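Workshop tips: teaching the arm to drop a CPU in (and take it out again)

Posted 2022-08-27 under Bench Tips

Quick ones from the bench before I forget them. We've been showing the arm how to do PC teardown and refit jobs, mostly old small office desktops, by driving it remotely with the hand controller. Some by hand guiding too, where you grab the arm and push it through the job. Both work. Both will drive you up the wall if the bench isn't set up right.

Before you touch the controller

Do the job yourself first with your own hands. Twice. Slow. Watch where you pause, because that's where the arm will need to pause.

Unplug everything and hold the power button in a few seconds. Earth strap on you, and a lead from the gripper to the chassis as well. Plastic fingers build up a charge like you wouldn't believe in January with the aircon going.

Clamp the case. Non-slip mat is not a clamp. Two bits of pine screwed to the bench either side and a toggle clamp, done.

Tuck the cables. Anything that can flop in front of the wrist camera will flop in front of the wrist camera. Velcro tie, not tape – tape lifts and then the arm learns tape.

Tool tray always the same spot. Mark it with a paint pen. If you want the thing to cope with a tray that moves, do that later as its own batch, dont mix it in from day one.

Picking a practice board

Use a dead one. Obvious, but we started on a good one from the Stostport clearance lot and bent pins on the first afternoon. Well, the socket's pins. With the sort of socket where the springy contacts live in the board and the chip is flat underneath, the board is what you wreck. Write DEAD on it in marker so it doesn't wander back to the shelf.

Keep a dead chip to go with it. Match the notches before you start or you'll spend an hour teaching the arm to fit something that cannot fit.

Approach and the hover

Biggest tip on this page. Don't go straight in. Come across high, stop above the board, line up, then down. A clear stop between the moving and the lowering gives you one tidy spot to correct from, and the recordings come out far more alike. Our early ones were all one long swoop and the arm copied the swoop, corners and all.

Load plate open and lever right back before you bring the chip anywhere near. Check it from the side, not just on the wrist view.

Grip by two opposite edges, never across the face and never corner to corner. Corner to corner it spins.

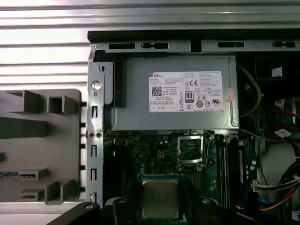
Murow reckons the hover is a waste and only makes every run longer. Came in on the comments for the last page: go down on a slant, touch one edge of the chip to the socket first, then lay it flat, same as you would with your fingers, and no stopping on the way. Also says hand guiding beats the controller for this step because you can feel the edge touch, and with the controller you're only guessing off the screen.

Fair enough on the feel. I tried the slant over a couple of evenings and I can do it by hand guiding, can't do it reliably by remote. Might be me. If your controller has decent force feedback give it a go. Otherwise stick with the hover and straight down, and let go a whisker above rather than pushing. Gravity does the seating. Never press a chip into one of these sockets, with a robot or a thumb.

Letting go

Open the fingers slow and even. If one side opens first the chip gets dragged, and that's your contacts gone. We filed the inside faces of our fingers and stuck on a thin strip of the Grirnholm grip film. Trim it flush. First go I left a bit hanging past the tip and it held onto the chip like chewing gum.

After letting go, straight up. No sideways move until you're clear of the load plate. Back off the same way every time.

Closing the lever is a separate task. Record it seperately. Tempting to do the lot in one take, but when the lever goes wrong you bin a perfectly good placement along with it.

How many goes

Everyone asks. For the pick and place on one model of case we kept 200 good runs before it was worth trying on its own. We recorded 407 all up, so yes, nearly half went in the bin. Most of the rubbish was me rushing after tea.

What gets binned: any run where I fumbled and covered it up. Any run with my sleeve in view. Anything with the light changed halfway.

What stays, even though it looks untidy: runs where it went off line and I brought it back calmly. Those are gold. The arm needs to see what getting back on track looks like.

Take a break every 4 runs or so. Shake your hands out. Your grip on the controller gets tight and you stop noticing, and it shows up as jitter.

Light and shine

Chip lids are shiny. So is the load plate, so is the bare metal chassis. A lamp straight overhead gives you a white blob exactly where you need to see an edge. Put the lamp low and off to the side, bounce it off a bit of white corflute. Baking paper over the lamp works too if it's LED. Not if it's halogen, please.

Wipe the camera lens. Microfibre, start of each session. Thermal paste gets everywhere – everywhere – and a smear on the lens looks just like bad focus. Clean the chip too, isopropyl and a coffee filter, let it dry off before gripping.

Bits and pieces

Slow the controller scaling down for the last bit. Lambrakis controllers have it on the side button, others you dig through a menu.

Name the files as you go. Case model, task, good or bad.

Check the finger screws at the start of every session. They work loose.

Keep the e-stop on your off hand side, not behind the monitor where mine was.

RAM next time. Clips are a pain, start saving your dead sticks.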